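Notes rapides sur le corpus d'entretiens d'artistes **Piltutley**, à compléter. Maj 14/8/21.

## Contenu

- plus de 90 entretiens, par mail surtout, quelques-uns à l'oral
- artistes locaux : textile, gravure, céramique, un peu de son
- dossier `demura/` = entretiens faits à l'atelier Demura
- dossier `mansour/` = série de la galerie Mansour, commencée en mars

Un fichier `.md` par entretien, questions en gras, réponses telles quelles. Émojis gardés. Les fautes des artistes aussi, merci de ne pas corriger.
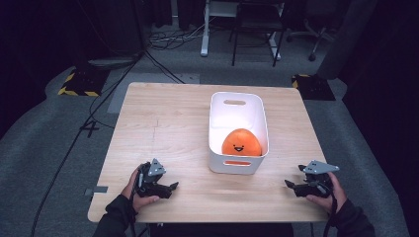 *Bac blanc et peluche orange sur la table.*

## Format

En-tête : nom, discipline, ville, langue. Cinq champs max pour les mots-clés. Extraits publiés dans la lettre Ulance : 2 000 signes, pas plus, sinon ça coupe en plein milieu d'une phrase.

Les questions sur la santé ou l'argent sont dans `prive/`, pas dans l'export. Vérifer avant chaque envoi !!

## Reste à faire

- [ ] relire les 30 derniers (oral, transcription brouillonne)
- [ ] accords signés manquants, voir `accords.csv`
- [ ] doublons dans `demura/`, même artiste sous deux noms
- [ ] traduction anglaise : en pause

## Droits

Chaque artiste garde ses réponses. Citation ok avec nom + lien vers son site. Pour une reprise en entier, demander d'abord.

Contact : Shadi Boutros. Réponse pas immediate en période d'expo, relancer si besoin.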